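Pelura — wrist camera software for small arms

Overview | What's in the licence | Requirements | Price | Questions

Pelura is the bit of software I kept wishing somebody would sell me. It takes the feed from a small camera on your robot's wrist, works out which pictures are worth believing, finds the things on the table and hands your planner a set of grasps to choose from. It runs on the PC you've already got next to the arm, and it doesn't need a second camera on a pole (though it will happily use one if you have it).

I'm Majdi Kassab and I write most of it, from a unit in Taltstead with very little heating. If you ring up, you'll probably get me.

What it does all day

Most of the trouble with a wrist camera is that it's bolted to the thing that moves. A fixed camera gets a nice steady view of the table. Ours gets swung about at the end of an arm, and a good share of what it sees is streaks. The usual answer is to stop the arm, wait, take a picture, think, and move again, which is fine for a demo and maddening if you've got a whole afternoon of picking to get through.

So Pelura gives every picture a score as it comes in. We look at how fast the wrist was turning (from the joint readings, so you'll need those), how soft the edges are and which way they're smeared. A sharp picture goes to the full detector. A smeared one still gets used, just for less: it can tell the tracker that the big dark shape is still next to the basket and the red thing hasn't gone anywhere, but it isn't allowed to move a grasp point.

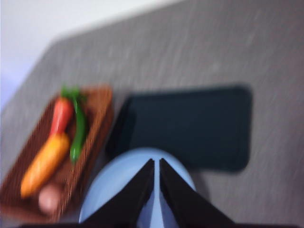
The scores are yours to play with. There's a slider called Trust, which I wanted to call something cleverer and was talked out of, and it sets how soft a picture can be before the detector ignores it. Turn it up and the arm will slow down more often for a proper look. Turn it down and it'll rush along on the tracker alone, and you'll find out fairly quickly how brave you want to be! I run mine a bit above the middle for toy food and household bits, and higher for anything shiny.

The finger mask

The other thing a wrist camera always sees is its own gripper. Black fingers poking into the middle of the view are a nuisance, as they cover whatever you're about to pick up and a lazy detector will decide they're objects. Pelura learns the outline of your fingers in a short routine at setup: open, close, open again, over a plain surface. After that it masks them out at every opening width, and it keeps the strip between the fingers live so you still get something to steer by in the last bit of the approach.

If you change fingers, run it again. Please. Nearly half the emails I get about odd grasps come down to a mask made for the old pair.

Names, and not being sure of them

Pelura keeps more than one guess for each object. An orange lump might be a sweet potato, or a carrot, or corn, and quite often the arm doesn't need to care. You can write a task as "anything long in the tray" or "anything red" and the planner will get on with it. If your task does need the name, you can tell it to go back for a steadier look until one guess wins, or to leave the object alone and flag it. I like the second one for overnight runs.

The guesses are all in the log, with the picture they came from, so you can scrub back through a run and see where it changed its mind. This was meant to be a tool for me, and it's turned into the part people write to me about most.

Planning

Grasps go out to your own planner or to Gourlay, the small one we bundle. Gourlay is plain and a bit cautious. It knows about the table, the tray sides and whatever you've told it to keep clear of, and it'll replan halfway through a reach if the tracker says something's shifted. It won't do two arms in one space. I've been asked a lot, and it's on the list, but I'd sooner get the tray corners right first — reaching into a deep corner is still its weak spot.

What's in the licence

Pelura itself, for one arm and one PC
Gourlay planner
Finger mask routine
Log viewer (can be copied to as many desks as you like)
Camera calibration sheet as a file to print
Updates for 2 years
Email help, normally from me

What you'll need

A wrist camera giving a steady stream of colour pictures. Depth is nice but optional.
Joint readings from the arm, stamped with the time
A two-finger gripper. Suction is being tested and isn't for sale yet.
A Linux PC with 4 cores or more and a graphics card that isn't ancient

Price

£575 per arm, paid once. If you're buying 10 or more, write to me and we'll sort out something kinder. Schools and colleges, same thing, whatever the number.

Vonulbridge resell it along with their mounting plates, so if you'd like the camera bracket and the software in one order, go through them. The price of the software is the same either way and you'll still end up talking to me.

Questions I get

Does it need the internet?
No, only to fetch updates. Pictures stay on your PC unless you send me a log.

Can I bring my own detector?
Yes. There's a small Python wrapper and a worked script in the docs folder. Your detector gets the picture and its score together, and you can use the score or ignore it.

Will it fix a wobbly camera mount?
Sadly not. It'll notice, and put a warning in the log, but you'll want a spanner.

Is there a trial?
There is, and it's the full thing for a month. Email from the contact page and say which arm and gripper you've got, and I'll send the key with a settings file to start from. Keys go out on a Thursday.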